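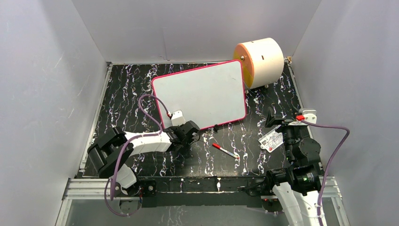 Manuels en ligne – Gestion & organisation
Accueil Chapitres Exercices Lexique
Temps de lecture : 2 min

Chapitre 4. Le stock et l'inventaire

Pourquoi compter ? Question bête en apparence. Une entreprise achète, stocke, vend, et entre les trois il y a des pertes. Casse, vol, erreurs de saisie, cartons rangés au mauvais endroit. Le stock théorique (celui du logiciel) et le stock réel (celui des étagères) finissent toujours par s'écarter.

Cas suivi dans tout le chapitre : Granero, grossiste en papeterie, dépôt de Bradport. Près de 3 000 références au catalogue, dont 973 tenues en stock permanent. Le reste sur commande. En octobre, inventaire annuel : 46 références en écart. Fournisseur principal, Frerichs, livraison 2 fois par mois – retenez ce rythme, il servira pour le calcul du stock de sécurité.

Notions à connaitre avant de commencer : stock initial, stock final, coût d'achat. Revoir le chapitre 3 si besoin.

Au programme. L'inventaire physique, d'abord, puis l'inventaire permanent et la fiche de stock. Ensuite les méthodes de valorisation, PEPS et coût moyen pondéré. Enfin le traitement des écarts, avec les écrans du logiciel Trudia.

4.1 L'inventaire physique

Obligatoire au moins une fois par exercice. On compte tout, article par article, dépôt fermé de préférence. Deux équipes, deux comptages séparé, puis comparaison des feuilles. En cas de désaccord – troisième comptage.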